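Budget notes, round two. Writing this fast before the 4:30 call with Khrystyna-Mariia, so forgive the mess.

Short version: we asked for a second two-arm station for the spring. Got told "maybe, show us the numbers." So, numbers.

The arms themselves are the easy part. One quote from Tultano, one from Prusetti, close enough that I stopped caring about the price and started reading the service pages. Prusetti wants 7 weeks to ship. Tultano says "in stock" but the sales guy went quiet when I asked where. Hmm.

What I forgot last time, and what ate us alive, was all the small stuff:

- spare fingers for the grippers (order them WITH the arms, shipping twice is dumb)
- cables, longer than you think
- clamps and rods for the table corners
- a table that doesn't wobble. Ours cost more than I'd like to admit
- brown paper, by the roll. Cheap, put it on the list anyway
- bins, trays, cups, bowls, socks

That last line got a question mark from Stepan Maksymiv in the margin of the spreadsheet. "Socks?" Yes Stepan, socks. $111 for the whole props line, for the year. Leave it alone please.
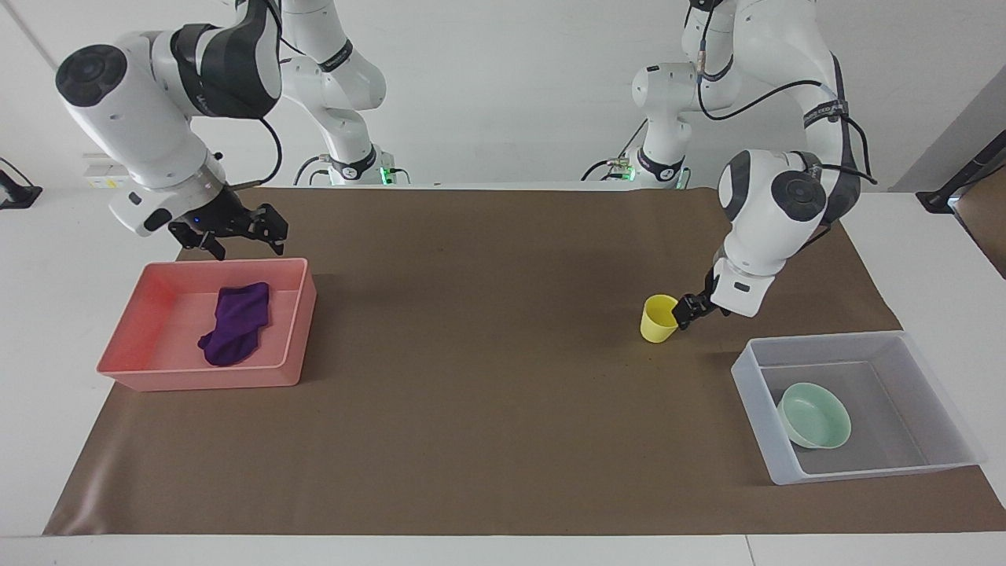
*Cup on the right, sock in the pink tray on the left. Props line, hard at work.*

Anyway. Where the money really goes is people's hours. Setting up, resetting the table, putting the cup back, setting up again. I had this under "misc" in December, which was stupid, becuase it's bigger than misc and it makes the whole request look padded. Its own row now.

Service contract: still torn. Brolholm offered to cover both stations under one plan for $768 a month. Sounds like a lot. Then again we lost a good chunk of the fall waiting on one joint, and I had two people doing paperwork they hated. Would take the plan if they put the response time in writing. So far they've put it in an email with a smiley face, not the same thing.

Used arms? Looked into it. Prokopenko had a pair, decent price, no paperwork on hours. Passed. Maybe I'm too careful. If anyone has bought used and been happy, tell me, I'd love to be wrong here.

Things still open:

1. Same arms as the first station or not? Same = shared spares. I lean same.
2. Power in the back corner. Need to ask before we order, not after (we did after, last time)
3. Do we lease. Khrystyna-Mariia likes leasing, I don't, we'll fight about it in around an hour

Also need to fix the total at the bottom of the sheet, it's adding the shipping row in twice. Found that at lunch. Nice way to scare your own finance poeple.

Ok, call time. Will post the final sheet once the Tultano guy answers the stock question.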